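Progress report: showroom refit and bed range, Gromden Furniture
To: Mercedes Alvarado, Valderrama Retail Fund
From: Percy Villanueva, Gromden
Period: up to the end of June

Where we are

The short version is that we have most of a showroom. The upstairs floor is open, the downstairs floor is open if you don't mind stepping over a roll of underlay, and the lift has been signed off for wardrobes, though the inspector gave us a long look while he did it.

Your second payment went on three things: the display plinths, the new lighting over the bed area, and the deposit on the Skikov sofas. The sofas are in. They came in a green nobody remembers ordering, and we have agreed with Skikov to keep them at a discount and call them Moss. Two have sold already, which is two more than the grey ones managed all spring.

Beds and mattresses

The adjustable bases are the part of the grant I expected to be explaining away. As it is, they are doing well. We have 14 on the floor, and customers will lie on one for as long as we let them. Duván Lozano has started leaving the remote controls at the till after closing, having come in one morning to find every base folded up like a deckchair.

The mattress side is slower. Zaklow changed their firmness labels in the middle of our order, so what used to be Medium is now Supportive, and what used to be Firm is now Medium. We have printed our own cards. Zaklow have asked us to stop, and we are considering our reply.

Dining and occasional tables

The pale tables went out on the floor in June and are priced to sit under the oak range. Customers like the rounded corners, particularly those with toddlers or bad hips.

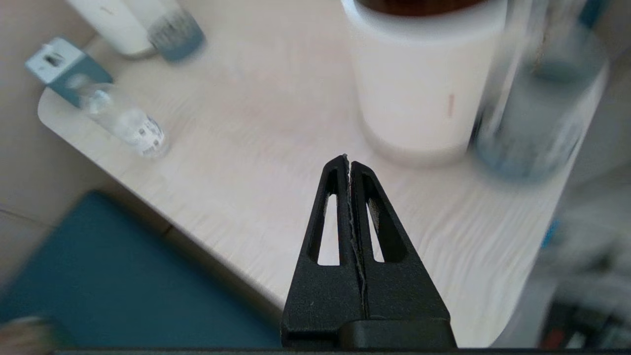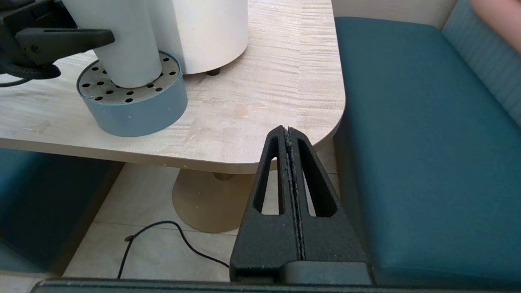
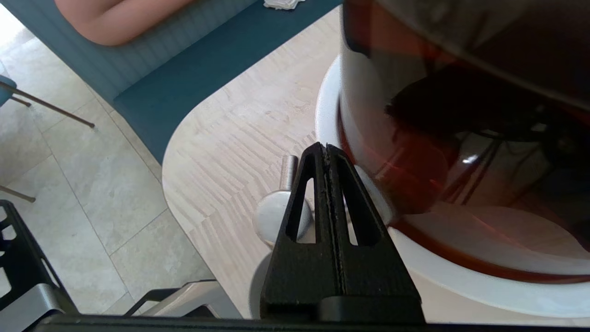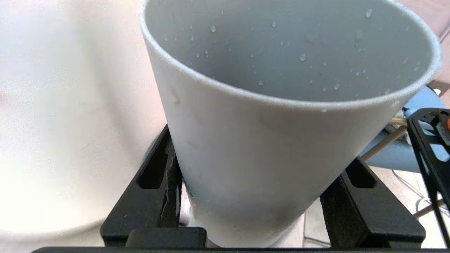

Deliveries

We promised you a delivery wait of 20 days or fewer on stock items. We are meeting it in town. We are not meeting it in the villages, where the van has to share a single-track road with a good many sheep. Nilton Villca has redrawn the rounds so the village drops go out together, starting at 7 a.m., and the early results are better than the early mood in the van.

Old mattress collection is running as agreed. The target was 100 collected by the end of the grant, and I would still sign up to that. The storage cage behind the shop fills faster than the recycler empties it, and I have asked them for a second pick-up each month.

Staff

Mitsuko Fujimoto has taken over the bed department and has already moved everything in it. Sales are up, so I have stopped asking why. We still need a part-time fitter. The last advert brought in one applicant, who was hoping to buy a sofa. He did, in Moss.

Money

We are within budget on fittings and over on flooring. The old boards under the stairs had to come up, and the builder was more cheerful about this than I was. I propose moving the unspent signage money across to cover it. The old sign can stay up until autumn. The second M has come loose, but most people know who we are.

Before the next report

Finish the downstairs floor and remove the underlay.
Settle the label question with Zaklow.
Appoint a fitter.
Send you the flooring invoices, with your yes or no on the signage money needed before I pay the last of them.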